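Arnanwood Sessions – where we are as of August

Hi all,

I owed you this on Friday and I'm sorry it slipped. We had a mix to finish and I kept telling myself one more hour. So, the record first. Seven of the nine songs are tracked and four of those are mixed. The Grukwood suite (the long one on side B, with the two drum kits) took most of July and went over its studio days by 2, which I've covered from the tape budget. We ended up cutting only the rhythm section to tape and doing everything else straight to the computer, and I can't say I miss the rewinding!

The live recording at Tondach came out far better than I feared. The room is all hard surfaces and the first soundcheck sounded like a swimming pool, so we hung every blanket we could borrow and moved the horns back by the door. Two songs from that night are going on the album as they are, audience coughs and all.

Money next. Of the grant so far, $1373 has gone on studio time and another $200 on van rental and gas. The players' fees for the spring are all paid. The piano tuning is still to be billed, and I'd like to move what's left under "travel" over to mastering if you're okay with that – just drop me a line either way.

We're pressing 500 copies with Gu, who sent over a very reasonable quote and a test schedule I think we can live with. They want the final masters before they'll book us a slot. Sleeve art is at the second draft. I like the green one, the band likes the other one, so you can guess how that's going.

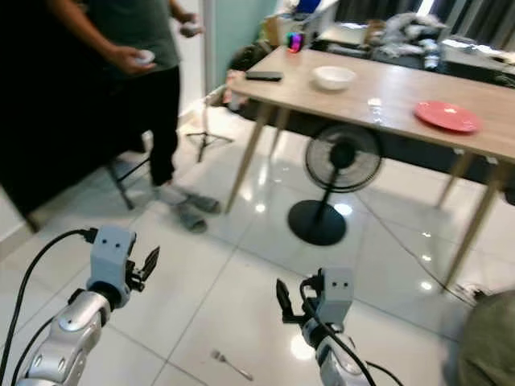 The two songs we haven't tracked both need the string quartet, and the viola player is on tour for another couple of weeks. I've held the big room at Arnanwood for when she's back. If that falls through, we have a version of the slower tune for guitar and clarinet that I'm quietly fond of, so the album wouldn't come up short.

Still to do before the next report: strings, five mixes, the running order, and the sleeve notes, which I'm writing myself and haven't started. I'll send you rough mixes of the four finished songs as soon as the band has signed off on them. Please play them loud – the bass on the opener disappears on laptop speakers.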